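3.2 What people told me about wash day

I went into the Cedley interviews expecting to hear about power prices, and I did hear a bit about them, but mostly people wanted to talk about their mums. Of the 59 households I visited, a good many still washed on the same day they'd grown up with, even when their work rosters had changed completely. One woman in Polladico Street told me she'd feel "a bit grubby" hanging sheets on a Sunday (she laughed, but she meant it!).

I'd planned on 90 minutes per visit and nearly always ran over. Morven Strachan, who coded the transcripts with me, sorted the answers into 7 themes, and habit turned up in more of them than cost did.
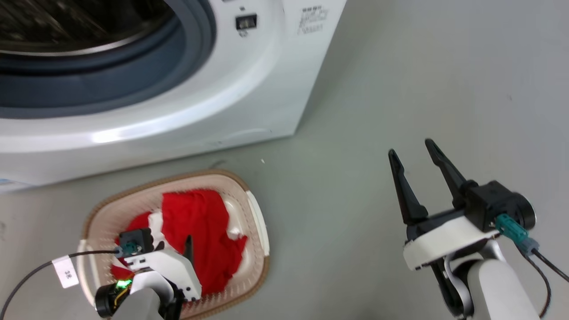 Figure 2. Front-loading washing machine, with a laundry basket below it.

Weather was the other big one. People in the older end of town check the forecast before they even strip the beds, and a few keep half an eye on the neighbour's line as well. I hadn't put a question about neighbours in the schedule, so I added one in March and went back to the first few homes to ask it. McPhee's earlier survey treats drying as a separate chore, and I don't think that works for Cedley, where the colour of the sky at breakfast decides whether anything gets washed at all.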